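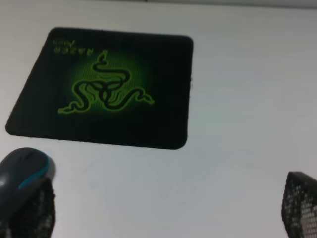 When you compare two grippers at home or in a small workshop, the first thing to decide is what they must pick up. Many people begin with wooden cubes, and I did the same for a whole winter. Cubes are kind to every gripper. A computer mouse is less kind: the gray one with the blue stripe, lying on the bare white table beside the mouse pad, has a rounded top and hardly one straight side, and two fingers that come down a little crooked will push it away. Open the fingers wide before you go down, with a good piece of free table between them, and look at which finger is near the object and which one is far. If one finger arrives much earlier than the other, you are testing the table and the friction, and you learn little about the gripper.

I keep these tips on one page for the people who use our bench at Plultarora, and for myself, as I forget them between projects. They are for small arms with two fingers. For suction I have not enough experience to give advice.

Last change: 31 March 2021

Choosing the objects

Take things from a desk or a kitchen drawer. You need something round, something flat, something heavy for its size and something long and thin. My present set is the mouse, a hardcover notebook, a marker, a cloth pad, a tin of 303 grams and an empty yogurt cup. Weigh each object on a kitchen scale and write the weight with a soft pencil on a card, which stays in the box together with the set. Replace an object only with the same model. We once changed one marker for another with a thicker barrel, and all the results from before that day became useless for comparison.

Flat objects are where the differences between fingers are the largest. A mouse pad lying on a table offers almost no edge to take. Stiff fingers with a thin tip can sometimes get below the rubber, soft fingers fold over it. I let every gripper try the pad, but I write the result in its own column and do not mix it with the others. Otherwise a good gripper looks bad in the total.

Laying out the table

Use a plain light table and clean it before each session with a cloth that leaves no fibers. Leave free space around each object, at least one hand wide. The open fingers need it, and so does your own hand when you set the object back.

Mark the places with small corners of paper tape, put under where the object will be, so that the camera does not see them too much. If you turn an object between two trials, turn it by the same amount for both grippers. I use a cardboard angle that I cut from a cereal box. It is not beautiful and it has survived two arms. 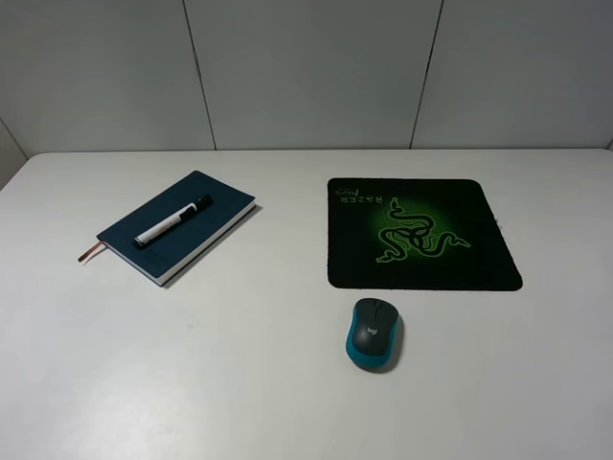 An object on top of another object deserves its own series. The difficulty with a pen on a book is the height: the table height that you taught the arm is no longer true, and if you forget it, the fingers press into the cover. Start the descent from higher up and slower. I also advise to put the pen along the long side of the book at first, and only later across it. For the book itself, try to close the fingers over the short direction and check in advance if they open far enough. Ours did not, by a few millimeters, and I noticed only after I had programmed everything.

If there is a ribbon or a loose label on the object, leave it where it is and note on which side it hangs. A ribbon between finger and cover can change the grip more than you expect.

Soft fingers and hard fingers

The fingers we had first were printed and quite hard. I covered them with rubber from a kitchen jar opener, which I still recommend for a first trial, it costs very little. Glue it with contact glue and wait a full night. If you wait only one hour it will slide, and you will think the motor is weak.

Later we tried a pair from Claltavex with a softer surface. They hold rounded plastic very well. On the other hand they collect dust, and a dusty finger loses its hold slowly, so you do not see it on any one day. Wipe both fingers every 20 trials with a damp cloth, then let them dry in the air -- no hair dryer, please, the heat can open the glue line at the back.

For a fair comparison, put the same wear on both pairs. New fingers against old fingers is not a comparison. I count the closings on a sheet of paper at the bench. When our soft pair came to 600 closings the tips had become shiny, and I changed them then, although they still worked.

Cameras

I use two cameras if possible, one at the wrist and one fixed beside the table. The wrist camera shows you how the fingers meet the object. The fixed one shows you what the wrist camera cannot, for example that the whole arm leans, or that an object has moved a little already before the fingers touched it.

Some small tips for the wrist camera:

Fasten the cable at two points with hook-and-loop strips. With one point only, it pulls the picture to the side when the wrist turns.

Check that you can see both finger tips when they are fully open. If you see only one, move the camera back and accept that the objects look smaller.

Do not judge left and right from memory. Put a sticker on one finger mount and the same color on your sheet.

Printing with a clear up and down, such as a word on a pad, is useful on the table. When you look through the recordings weeks later, you know immediately from which side the table was seen.

For the fixed camera, a heavy tripod is best. If you have only a light one, hang a bag with sand on it. Switch off the automatic exposure in both cameras, dark objects on a white table confuse it. I put all files in one folder with the name Video and inside it one folder for each gripper. In the beginning I made a folder for each day, and then it took me an entire evening to find the trials that belonged together.

The controller

We compared the small controller that came with the arm with a board from Nair. The board is faster to stop when the fingers feel resistance, at least with our settings, and on the yogurt cup this is easy to see. With the original controller the cup was dented at each second or third attempt. On the tin I could find no difference at all.

Change only one thing at a time. It sounds simple, but when the new board is on the bench and the new fingers are in the drawer, it is a strong temptation to mount both. I did this in June and lost 141 trials -- they were good trials, only I could not say what they were good for.

Write the closing force in the unit that the controller gives you, even if the unit is strange. Our old one shows a number between 0 and 1000, and I found 718 a good value for the mouse with the hard fingers. With the soft pair I go lower. Please do not copy this number to another controller, it means something different there.

Keeping the notes

A paper sheet next to the arm is still my favorite. One line for each trial: object, place, angle, finger pair, held or not held, and a free space for remarks. By "held" I mean lifted to the height of a coffee mug and kept there while I count slowly to five. If it falls at four, it is not held. Use a pen that does not smear, and keep the pen of the notes separate from the marker of the object set. I have searched for the test object many times, and then it was in my own shirt pocket.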